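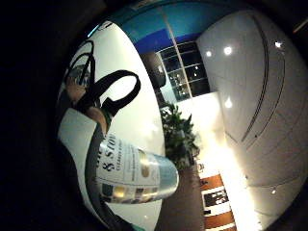
*Household cleaner, seen from the label side.*

## 3. Fitting and first use of the Utum under-sink filter

Revision 2018-08-10. This section replaces the sheet which was packed with the filters delivered before March.

The Utum filter is for cold drinking water only. It is placed in the cupboard below the sink, between the cold water valve and the small tap. Please read the whole section one time before you begin. You will need a spanner, a towel and a bucket.

> **Caution:** Do not connect the filter to the hot water pipe. Hot water damages the cartridge and the seals, and such damage is not covered by Csonka.

### 3.1 Preparing the cupboard

1. Take everything out of the cupboard, also the things which stand at the back. Cleaning products must stay closed and must be kept where children cannot reach them.
2. Wipe the cupboard floor and the wall with a damp cloth, then let them dry. The bracket must be fixed on a dry wall.
3. Hold the bracket on the wall and check that there is enough free space under it to turn the housing and pull it downwards. The paper template in the box shows how much is needed.
4. Mark the holes, put the template away, and fix the bracket with the screws supplied.

**Note:** If the wall of the cupboard is thin, use the Protutari backing plate. It is sold separately and comes with its own screws.

### 3.2 Connecting the hoses

1. Close the cold water valve. Open the kitchen tap and wait until the water stops.
2. Put the bucket under the valve and the towel on the cupboard floor. A little water will always come out of the pipe.
3. Screw the T-piece on the valve by hand, then tighten it with the spanner. Do not use force.
4. Push the blue hose into the opening marked IN and the white hose into the opening marked OUT. Push until you feel a second stop.
5. Pull each hose gently. If it comes out, cut the end straight with a sharp knife and push it in again.

> **Caution:** Do not bend the hoses sharply. When a hose is too long, make a wide loop with it behind the filter.

### 3.3 Inserting the cartridge

1. Wash your hands. Remove the plastic film from the cartridge, but leave the two rubber rings in their place.
2. Wet the rings with clean water. Do not use oil or washing-up liquid.
3. Put the cartridge in the housing and turn the housing to the right until the two arrows meet.
4. Open the cold water valve slowly, by a quarter turn at first, and look at all the connections with a torch.
5. When everything is dry, open the valve fully.
6. Let the water run for 6 minutes through the small tap. The first water may be grey. Do not drink it, but you can use it for plants.
7. Before you put household products back in the cupboard, wipe the outside of each container and the surface on which it was standing. Keep them away from the hoses.
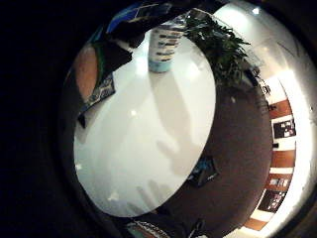 ### 3.4 Changing the cartridge

Change the cartridge after 200 litres or after three months, whichever comes first. Only the Riden cartridge fits in this housing.

1. Close the cold water valve and open the small tap to let the pressure out.
2. Turn the housing to the left and pull it down. Keep it straight, it is full of water.
3. Take out the old cartridge and rinse the housing with cold water.
4. Continue with 3.3 from step 1.
5. Write the date on the sticker and put it on the inside of the cupboard door.

**Note:** If you have been away for more than three weeks, change the cartridge even when the date on the sticker is not reached.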